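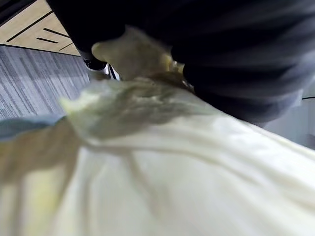

Right, a thread on the new Nepia single, which I have now played enough times to worry the neighbours.

It's called Brenville, it came out on May 1, 2018, and it is a country song about a town with one traffic light. The light gets its own verse. The light is, for my money, the most rounded character in it.

Nepia used to be a synth duo. I saw them in February, playing to 200 people in a room built for 600, and there wasn't a banjo in the building. Now there are two banjos on one track. People change. 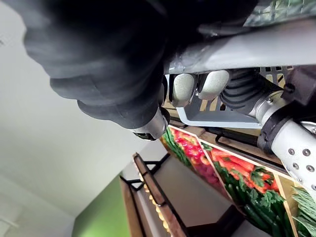

Something black and fabric-like, metal bar.

The B-side is called Prasura and lasts nearly seven minutes. Four of those are a fade-out. I kept thinking it had finished and taking my headphones off, like someone leaving a party who keeps getting talked to at the door.

The vocal is lovely though. She's stopped singing through whatever that gadget was and you can hear the words, including a rhyme of "tractor" with "after" that I've decided to forgive.

Plirau have put it out on seven-inch as well. 2,320 copies, every one numbered. Mine is 2,320. I'd like to think they saved it for me – I ordered ten minutes before the shop closed the page.
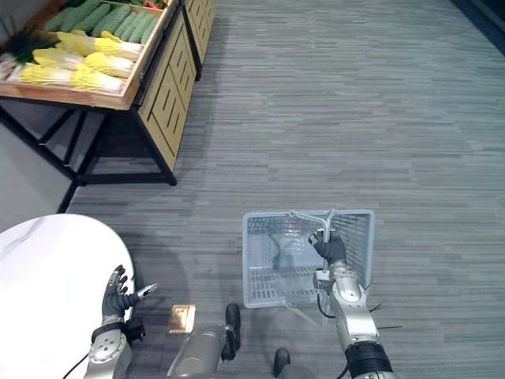
Light blue basket, nothing in it by the look of things.

Still no word on an album. The label's last post said "soon", and the one before that said "very soon", so we're moving in the wrong direction.

Best bit: 2 minutes in, when the drums drop out and somebody coughs. They left it in. I rewound it three times.

Worst bit: the spoken part about the feed store. Skip it if you're driving.

Anyway, I've ordered the T-shirt. It has the traffic light on it.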